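Categoría: Apuntes de clase / Robótica y aprendizaje
Última actualización: 20 de agosto

Tema 4. Juntar demostraciones (sin volverse loco)

Bueno, llegamos a la parte del curso que más me gusta y la que peor se explica en los libros. Hasta ahora hablamos de modelos, de funciones de pérdida, de arquitecturas, y todo muy bonito, pero alguien tiene que sentarse a mover el brazo y grabar los ejemplos. ¡Ese alguien son ustedes!

Un repaso rápido para quienes faltaron. En el aprendizaje por imitación, cada demostración (o episodio, yo uso las dos palabras sin mucho cuidado) es una secuencia de observaciones y acciones: lo que ven las cámaras, en qué posición están las articulaciones y qué orden les mandó el operador en ese momento. El modelo aprende a predecir la acción a partir de la observación. Si en las demostraciones el operador duda, el modelo aprende a dudar. Me pasó con mi primer conjunto, que todavía guardo con cariño y con bastante vergüenza: 1301 episodios, casi todos con una pausa larguísima antes de cerrar la pinza, porque yo me quedaba pensando. ¿Y qué hacía la política entrenada? Se quedaba quieta encima del objeto, como yo.

Empiecen por escribir la tarea en una sola frase, antes de encender nada. «Agarrar la taza por el asa y dejarla a la izquierda» sirve. «Manipular la taza» no sirve, y Wilmer Llanos, que corrige las prácticas conmigo, se los va a devolver. La frase decide dónde empieza el episodio, dónde termina y qué cuenta como éxito.

Las tazas son un buen primer objeto, por cierto, mejor que los cubos con los que empieza todo el mundo. Un cubo se puede tomar casi de cualquier manera; una taza con asa obliga a elegir: por el borde, por el cuerpo o por el asa. Elijan una y quédense con ella durante toda la tanda. Si mezclan agarres sin anotarlo, un modelo sencillo tiende a promediarlos, y el promedio entre «por el borde» y «por el asa» es cerrar la pinza en el aire.
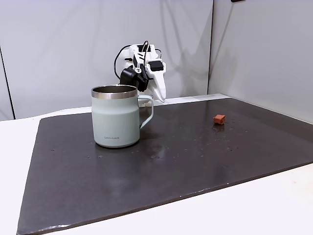

Ahora, la variación. Fijar el agarre no quiere decir fijar todo lo demás. La posición y el giro del objeto tienen que cambiar de un episodio a otro, y tienen que cambiar de verdad, porque la mano es perezosa y vuelve a poner las cosas siempre en el mismo sitio (hagan la prueba, da risa). Yo uso una lista de posiciones sorteadas antes de empezar y la voy siguiendo en orden. Para la práctica les pido 100 demostraciones por grupo, en tandas de 20, con un descanso entre tanda y tanda. El descanso va en serio: la calidad cae con el cansancio y se nota en las trayectorias.

Otra cosa que preguntan siempre: ¿borro los intentos fallidos? Borrar, nunca. Márquenlos como fallidos y déjenlos fuera del entrenamiento. Distinto es el intento en que uno se desvía, corrige y termina bien: esos sí entran, y valen oro, porque enseñan a recuperarse.

Sobre los reflejos y las sombras: miren lo que graba la cámara, no solo la mesa. El metal y las superficies con brillo cambian mucho según dónde esté la luz, y la sombra del propio brazo también se mueve. Si una tanda se graba con otra iluminación, pónganlo en las notas. Fidelina Benavides perdió medio enero buscando un error en su código y el problema era una persiana.

Para la entrega:

- La frase de la tarea y el criterio de éxito.
- Las tandas, con los fallidos marcados.
- La lista de posiciones sorteadas.
- Las notas de sesión, aunque estén feas.
- Un episodio elegido por ustedes que les parezca dudoso, con un párrafo sobre si lo dejarían dentro o no.

El último punto es el que más peso tiene en la nota. Los grupos de Lindiwe Sithole y Cristian Villca comparten estación, así que pónganse de acuerdo con los turnos y guarden cada uno en su carpeta, por favor. La próxima clase traigan las curvas de articulaciones de una tanda completa, que las vamos a mirar entre todos.

Compartido 20 veces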